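Stulham workshop sets equipment plan for hand-held gripper stations

2024-12-18 - Trunley

The Stulham automation workshop has settled its equipment plan for the coming year, with most of the money going to table stations where people record tasks using hand-held grippers. The plan was released in Trunley this week and replaces a draft that had put a pair of fixed robot arms at the top of the list.

Under the revised plan, the workshop will fit out 4 stations over 21 weeks. Each station consists of a work table with a flat white board on top, a surrounding rail frame, a pair of hand-held grippers and the cabling to run them. The arms have been moved to a later round and will be priced again once the stations are in regular use.

Sevim Avcı, who manages purchasing at the workshop, said the order of spending was changed after the team compared hours of use. An arm can be shared between several projects if the recorded material is ready when its turn comes up. A gripper station is occupied for as long as a person is working at it, and the queue for the existing one had become the main source of delay.

"We were planning to buy the expensive item first and leave it standing," Avcı said. "The bookings made that fairly plain. People were waiting for a table."

The plan sets a ceiling of $4000 per station for the frame, table, board, power and cable management. Grippers are budgeted on a separate line and are treated as wearing parts. Finger plates, brackets and cables are listed individually, so that a worn plate can be replaced without writing off the whole unit. The workshop had previously booked complete grippers as capital items, which meant that a broken bracket had to go through the same approval as a new machine.

Spares will be held on site. The list includes two full sets of finger plates for each pair of grippers, one spare servo per hand, and connecting cables in two lengths. Cables account for a large share of the small orders placed in the past year, according to the plan, and the shorter length will be phased out where it limits the reach of the operator.

Two suppliers were asked to quote for the frames. Lakatos offered aluminum profile cut to length and delivered as a kit, with assembly left to the buyer. Nutum quoted for assembled frames with feet and cable clips fitted. The workshop chose the kit on price and will put the frames together itself. Nutum was given the order for the table boards, which are to be supplied with matching panel sizes so that a damaged panel can be changed on its own.

Stellan Brekke, the technician responsible for assembly, said the saving on the frames was real but smaller than the quotes suggested. He has allowed two working days for each one, including squaring up, fixing the rails and checking that the table sits level inside them. Frames that are out of square have to be taken apart again, and the plan includes that time.

"The first one will take longer," Brekke said. "I have put it in the schedule as three days and I would rather not be asked to trim it."

Floor space was the other limit. Each station needs clear access from the operator's side and enough room behind the table for stands and power. The plan allows for curtains between neighbouring stations to keep the light steady and to stop movement at one table from showing up in the recordings at the next. Power is to come from one outlet strip per station, with cable covers where leads cross a walkway. The covers were left out of the draft and have been added at the request of the safety representative, Annelies Verhoeven.

Verhoeven also asked for a limit on continuous work with the grippers. Holding a unit in each hand for long periods is tiring on the wrists, and the plan now assumes a break or a change of task every 40 minutes. This lowers the number of recordings expected from each station. The workshop has set its first-stage target at 1201 accepted recordings across all stations, a figure carried over from an existing project agreement. Rejected recordings do not count toward it.

The tasks for the first stage are limited to the handling of small containers and household objects on a flat surface. Heavier parts and tool work are left for the second stage, when stiffer finger plates may be needed. No price has been set for those. Maarten Hendriks, who leads the recording work, said it made little sense to order them before the present plates had been through a full stage of use.

Hendriks added that the choice of objects had more effect on the budget than expected. Plastic boxes and bins are cheap and easy to replace, but they must be bought in quantity and from the same batch if results are to be compared between stations. The plan sets aside a modest sum for this and asks that objects be labelled and stored with the station they belong to.

Esperanza Cifuentes, who prepared the costings, said running costs were the least certain part of the plan. Data storage is priced by volume, and the volume depends on how many recordings are kept after review. She has used the higher of two estimates and will report the actual figure at the end of the first stage. Any money left over goes to spare cables and plates - it can't be moved to the arms without a new approval.

Orders for the frames and boards are to be placed before the end of December. The grippers will follow in two lots, with the second lot held back until the first has been checked for fit and cable strain. 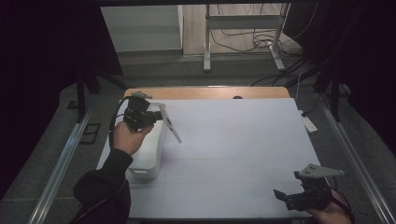 Quotes for the second lot remain open until the checks are finished, and the workshop will accept a change in cable routing from the supplier at that point if the unit price stays the same.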